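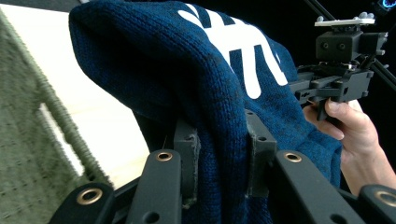 Fold a knit hat and you crease the logo for good, according to a reader signing as Tagle, whose method is to roll every one and stand it upright in a drawer.

I doubt it. I've folded printed knits for years, and the marks I found in January were gone once the hat had been worn for an hour. A tight rib is forgiving. Rolling stretches the cuff, in my experience, and a rolled hat comes undone the first time somebody digs past it for the gloves.

Home Tips | Laundry | Closets | Kitchen | Workshop

Search this site Go

What does help is a basket with holes in the sides, kept where the hats get dropped anyway.

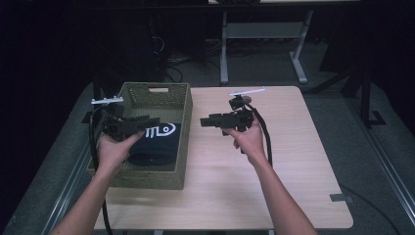 Lay the hat in flat, logo up, and leave it. Stop at 6 — any more and the bottom one never gets worn. Fuzz comes off with a strip of tape, so skip the battery shaver. I tried a Zestard on 4 old hats and it chewed one of them.

Lavender sachets and cedar balls? Maybe. I've yet to see either do much in an open basket, and almost 300 people have written in to tell me I'm wrong.

We use cookies to improve your visit. Accept Manage settings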